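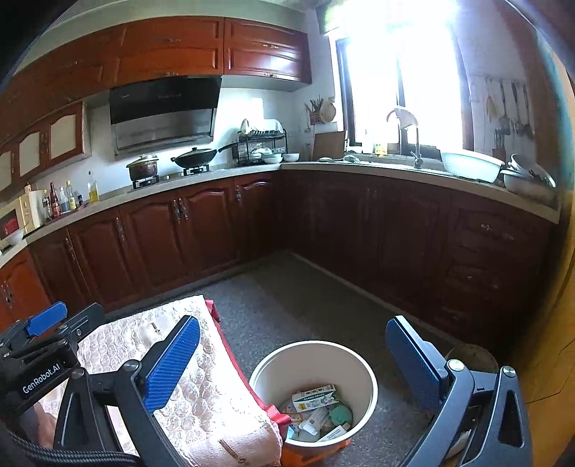 # Keeping a hand-held gripper in working order: report on the right-hand unit

Project group: Sylvie Fehr, Renzo Ruggiero, Alby Fairweather
Supervisor: Jérémie Deschamps
Workshop support: Rawiri Ellery, McKinnon Workshop, Prarley

## What we were asked to do

The Sovero project uses a pair of hand-held grippers to record household tasks. Our group got the right-hand one for the term, along with a two-page maintenance sheet written by an earlier group. The job was to set the gripper up, keep it running through the kitchen sessions, and say at the end whether the sheet was any good.

Our short answer is that about half the sheet earned its place. The other half we could find no evidence for, and one item probably made things worse. We also think some of our own results are weaker than they looked on the slides we showed in March, and we go through those below.

## The sheet we inherited

The sheet has five instructions:

1. Tighten every jaw bolt before each session.
2. Wipe the fingers with alcohol before each session.
3. Run the zero routine with the jaws closed.
4. Service the slide every 1,000 closings.
5. Replace the fingers when grip "feels poor."

No sources are given. We asked Rawiri where the 1,000 came from and he said it was on the sheet when it reached him. As far as we can tell, someone picked a round number. That isn't a crime, but two later groups quoted it in their reports as if it had been measured, and we nearly did the same in our plan.

## Setting up

### Bolts

The fingers are carried on black jaw frames, and the frames are bolted on. We put a line of paint marker across each bolt head and onto the frame, so that any turning would show as a break in the line. It took Renzo ten minutes and was the most useful thing we did all term.

For the first sessions we followed the sheet and tightened everything every time. After that we only looked at the lines. Not one had moved. Then we found that one bolt on the outer side would no longer reach full torque. Its thread had started to strip, and the only thing that had been done to it was tightening. We can't prove the tightening caused it, because we never checked the thread at handover. We still think the instruction should go. Rawiri fitted a thread insert and a new bolt, and the line across that one hasn't broken either.

### Zero position

The recording software (Rindex) needs to know the reading when the fingers touch. The sheet says to run the zero routine with the jaws closed, and doesn't say how hard. The fingers give a little. Squeeze firmly and Rindex stores a zero that is past the point of first contact, and every opening it reports after that is too wide.

We checked this with a steel spacer. With a firm squeeze at zero, the reported width of the spacer was off by 2 mm. With a light squeeze, just enough to hold a strip of paper, we couldn't see an error that mattered. Alby and Sylvie each repeated it without watching the other. Their results agreed, though neither is a neutral party, and they both knew what answer we were expecting.

Our version of the step now reads: close on a strip of printer paper, stop when the paper drags, press zero.

### Strap and balance

We had put strap length down as a matter of comfort. It matters more than that. When the strap is loose the operator grips harder to stop the unit rolling in the hand, and tired operators make sloppy closings. We didn't measure this. Sylvie noticed it in herself and Renzo agreed, so treat it as two opinions.

## Working in the kitchen

All the sessions used one kitchen, an L-shaped room with dark reddish-brown cabinets and light gray countertops. We had asked for two different rooms. Anything we say about tracking should be read as a statement about that kitchen.

The light gave us the most trouble. The window by the sink is very bright in the daytime, bright enough to wash out whatever is behind it. When the gripper's camera swings toward it, the darker cabinet fronts lose detail and the position estimate can wander. Pointing back down at the floor usually brings it back. The gray speckled floor has plenty of fine texture, and we guess that helps, although "we guess" is all we have. We never covered the floor to find out.

Shiny things are a second suspect. There is a curved chrome faucet at the sink, and the range hood has black glass on the front. Renzo is convinced the hood caused several bad tracks. Alby went back through the log and found bad tracks near the hood, but that's also where the operators spent a lot of their time, so you'd expect to find them there. We left the hood out of our conclusions.

Most of the practical advice is dull:

- Start each recording facing away from the window.
- Hold still until Rindex shows a steady position. Don't trust the first green light; wait for it to stay green.
- Clear the strap from under the jaw frame before closing.
- If you have been working by the stove or handling trash, check the fingers before you carry on.
- Park both grippers in the same place between tasks, or you will mix up the left and right units.

We did mix them up once. The frames look much the same when you're in a hurry, and a whole run of closings went into the wrong log. We threw that run away. There is now a letter R scratched inside the battery door.

## What went wrong, by the numbers

Over the term the right-hand unit logged 1,051 closings that we were willing to count. Of those, 106 were flagged, either by Rindex or by the operator, as a slip, a missed closing or lost tracking.

On our March slides we called this "a fault rate of ten percent." We'd like to take that back. The flags come from two sources that don't agree about what a fault is. Rindex flags a closing when the numbers look odd. The operator flags it when it felt wrong. In some sessions the operator forgot to flag anything, and in one session Sylvie, who was annoyed, flagged nearly everything. The figure tells you how often somebody or something complained. It doesn't tell you how often the hardware failed.

Sorting the flags by cause was harder than we expected. Lost tracking was the biggest group, slips came second, and missed closings were rare. A good number could have gone in either of two piles, and Renzo and Alby sorted them differently the first time through. They then sat down and agreed on a version, which makes the table in the appendix look tidier than the data is.

## Did the cleaning help?

The sheet says to wipe the fingers with alcohol every time. We alternated: wiped before one session, left alone before the next. Slips were a bit more common on the unwiped days. We would not bet on it. The tasks weren't the same on the two kinds of day, and whoever did the wiping knew that they had.

One effect we do believe. The surface of the fingers has a fine texture, and greasy dust packs into it. You can feel the difference with a fingertip. A dry toothbrush gets it out and a cloth doesn't. We'd keep a cleaning step in the sheet, change it to "brush, then wipe," and do it when the fingers need it.

## The 1,000 closings

We passed this point with the slide unserviced, on purpose and with Jérémie's permission. Nothing happened. The jaw moved as freely afterward as before, judged by a spring scale hooked to one finger.

That is not evidence that the slide never needs service. We went only slightly past the number, and the unit already had an unknown amount of use when we got it. The counter in Rindex had been reset by a software update, so for all we know it had gone past 1,000 several times already. When we finally opened it, there was lint and a little dark grease on the slide. Rawiri cleaned it, put on a thin film of fresh grease, and said he'd seen far worse. The spring scale gave the same reading before and after.

Our recommendation is to hook up the spring scale once a month and write the number down. If it climbs, open the slide. A group with a longer run could turn that into a real interval.

## The one real repair

Near the end of the sessions the width reading began to jump while the jaws were still. We blamed the zero routine, then the software, then each other. Rawiri wiggled the cable where it enters the body and the reading jumped with it. The connector had worked loose. He reseated it and added a small clamp so that pulling on the cable no longer pulls on the connector.

The sheet we inherited has nothing about cables. Neither did our own plan. The only fault that stopped work all term was one that no one had thought to list, and we spent most of an afternoon on the wrong explanations because they were the ones we had prepared for.

## Revised sheet

Before each session:

- Look at the paint lines. Tighten a bolt only if its line is broken.
- Brush the fingers if dirt has packed into the texture, then wipe.
- Zero on a strip of paper, light squeeze.
- Wiggle the cable at the clamp and watch the width reading.

Once a month:

- Spring scale reading, written in the log with the name of the person who took it.
- Check the spacer width against Rindex.

We deleted "replace the fingers when grip feels poor." We tried to write something better and couldn't. Our fingers were still on the gripper when we handed it back, so we have never seen a worn-out pair and don't know what to tell people to look for.

## Things we'd do differently

Write down the condition of every thread at handover. Agree on what counts as a flag before recording anything. Get a second room, even a bad one. Have the wiping done by someone who isn't operating. Back up the Rindex counter before letting it update.

The spring scale is in the second drawer at McKinnon, with the steel spacer and the paint marker. The marker is nearly dry.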